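Shop-floor automation | 6 min read

Can it empty the bin yet?

Readers who run small workshops keep sending us the same question in different forms. Can a machine take over the dull bits: tidying the bench, feeding the saw, emptying the parts tray? The people asking have usually just watched a video of a humanoid folding a shirt. Our usual reply is that the shirt is a poor test. A bin with a few loose blocks in it is a better one, and it is a job that a joinery shop, a packing line and a parent with a toy box all have in common.

The task is known in the trade as bin picking. Parts lie in a container in no particular order and the machine has to take them out singly, without being told where each one is. When parts arrive in a fixture, the problem was solved decades ago. When they arrive in a heap, it is solved for some parts, in some bins, under some lights.

Dušan Petek, who looks after cell integration at Trudwood in Skindurport, has spent most of the year on it. Trudwood makes shelving components and wanted a robot to move short offcuts from a collecting bin to a sorting tray. His view is that finding the part is now the easy half. Depth cameras are cheap, the software will propose a grip in well under a second, and matt wood is kind to sensors. Bare metal is less kind. A scratched bin floor throws reflections back at the camera, and the software either sees a part that does not exist or loses the edge of one that does.

The other half is geometry. A two-fingered gripper needs room on both sides of whatever it is taking hold of. A long block in the open gives it that. A block lying along a wall does not, because one finger has to go where the wall is. Two blocks close together have the same trouble, and a block leaning on the side adds a tilt that the arm must match with its wrist, while keeping the wrist itself clear of the rim. The deeper the bin, the fewer approaches are left.

People deal with all this by cheating. We nudge the block with a fingertip, drag it into the open, then pick it up. Robots can be taught to nudge as well, and much of the current research is about when to push and when to grip. Each push costs a cycle, and a badly chosen one makes matters worse by driving the part further into the corner.

Trudwood's acceptance run was 130 picks, with the bin refilled by hand between rounds. The cell failed on 2 of them outright and needed over 58 extra pushes to manage the rest. Petek regards the first figure as good and the second as the one that decides the matter. The offcuts come off the saw faster than a pushing robot can clear them, so for now the cell runs in the evening, when it can take its time and there is no queue behind it.

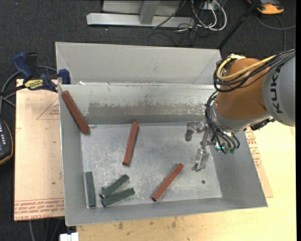

What this means for a small shop

Start with the container. Bence Jakab of Juhász, which refits bins and chutes for packing lines, advises customers to spend on the bin before they spend on the arm. Sloping sides let parts slide away from the walls. A dull coating on the floor helps the camera, at least until it wears through. Shallow is better than deep, and a bin that is clamped down stays where the calibration says it is. He also suggests writing down what a person does with their fingers during an ordinary shift – most owners leave out the nudging, and then buy a machine that cannot do it.

Then look at the mix. Identical rectangular parts are a reasonable candidate. Cable, cloth and anything in a bag are still hard going, and mixed scrap is best left to a person with gloves.

And the household?

Further off. An industrial arm is heavy, fixed in place and normally kept apart from people. The home version has to be light, safe around children, and able to cope with a toy box whose contents change daily. Clorkness, which has been showing a tidying machine to retailers, quotes a demonstration in which it put away wooden blocks from a flat rug. A rug has no walls. We have asked whether it can do the reverse and take the blocks out of a deep box, and will print the reply when we have it.

Petek's own forecast is 2 more years before he would let a cell like his run beside the saw in the daytime. He would not be drawn on kitchens.

Filed under: Robots at Work, Handling
14 comments | 37 shares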